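4 min read

Norkdale striped kitchen towels: the set I keep reordering

I have bought a lot of bad kitchen towels. The kind that push water around a plate, the kind that shed on every wine glass, the kind that come out of the first wash shaped like a kite. So when I tell you I'm a little bit in love with the Norkdale set, please know I got here the hard way!

You get 4 towels for $19 (I paid $15 in the July sale at Omley and felt very pleased with myself). They're white with a pair of thin blue stripes, and there's a red version too, which I caved and bought a month later.

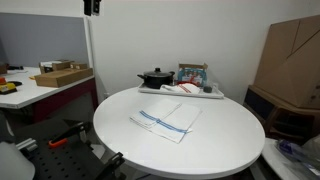

How they fold

I care about this more than a grown adult should. The blue ones fold into a flat rectangle in three moves, and if you line up the edges the stripes end up running straight across the stack. It looks so tidy on a white table – like you planned your whole kitchen around it. Mine went through the wash before I used them, and they did shrink a touch, but all four shrank the same way, so the pile still sits square.

How they dry

Really well after the second wash. Straight out of the package they're a bit slick, and I'd hate for anyone to give up on them at that point. By the third wash one towel gets me through a full rack of dishes plus the big pot and its lid. I used to go through two of my old Fothergill ones for the same load, and I liked those!

The small stuff

There's a little white care label sewn into the seam, and it does stick out.

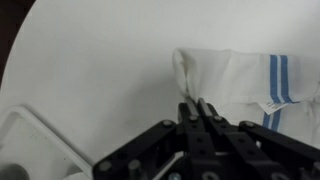 I've thought about snipping it off, but I always forget the wash settings, so it stays. Cold water, low heat, no fabric softener – softener ruined a set of Dristov towels for me and I won't risk it again. My one real complaint is that there's no hanging loop. If you keep your towels on a hook, you'll have to sew one on yourself. Mine live over the oven handle, and the next set is already in my cart.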